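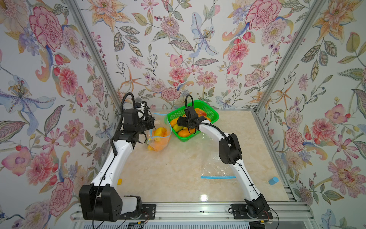

Unit 8: Bagging and storing whole fruit
Kerton Adult Learning, Kitchen and Household Skills
Handout for the afternoon group. Bring it with you to the practical.

Last time we dealt with root vegetables and the cold shelf. This unit covers whole fruit that goes from a basket into zip-top bags. The reading is chapter 14 of Þrastardóttir, the section on soft and stone fruit. You can skip her pages on drying, as they come up in a later unit.

1. Sorting before bagging

Mangoes and papayas carry on ripening after they are picked, so a basketful bought on the same morning will seldom be ready on the same day. Go by feel as well as colour. A green tip on a mango says very little, as several kinds stay green when they are ripe. Press gently near the stalk with a thumb. If it gives, the fruit is ready.

Sort into:
– ready now (fridge, eat within 3 days)
– nearly ready (worktop, look again tomorrow)
– hard (worktop, in a paper bag if you want to hurry it)
– split or leaking (cut up and use today)

Only the first group goes into zip-top bags. Hard fruit chilled too early may never soften properly, and the flesh can go grey near the stone.

2. Choosing the bag

Use a clear bag, so that the fruit can be checked without opening it. It should be big enough for the zip to close without pulling. Hollgate's storage sheet, given out with Unit 7, has the sizes we use in class. Have a second bag within reach before you start filling the first.

3. Filling

Open the zip along its full length. A bag with a flat bottom will stand up by itself once there is some weight in it, but an ordinary one has to be held by the top edge while the first fruit goes in. Keep the basket close to the bag and lift the fruit over one at a time. Don't tip the basket, even when it is nearly empty. Mangoes bruise easily and the mark often doesn't show until the next day.

Put the largest fruit in first and let it settle at the bottom.

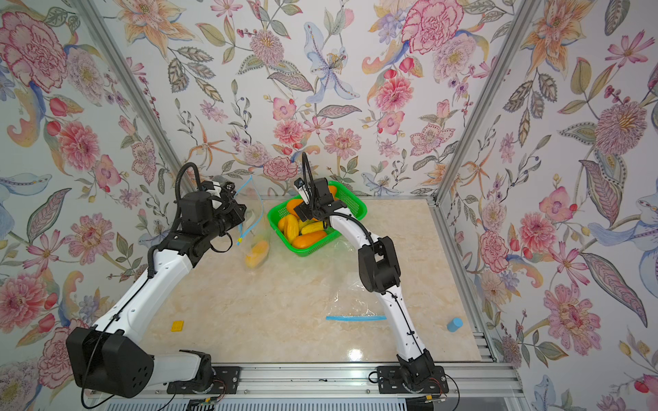
4. Closing and labelling

Lay the bag on its side and press out the air with a flat hand, working towards the zip. Leave a gap of a finger's width at one end – whole fruit gives off moisture and should not be sealed tight. Write the date and the group (ready now) on the bag with a marker. Labels fall off in the fridge.

5. For the practical

Work in pairs at the Stornau room benches. Each pair needs a basket, two bags and a marker. Wash the baskets afterwards and leave them upside down on the rack. Used bags can be rinsed, dried and put back in the drawer if the zip still closes.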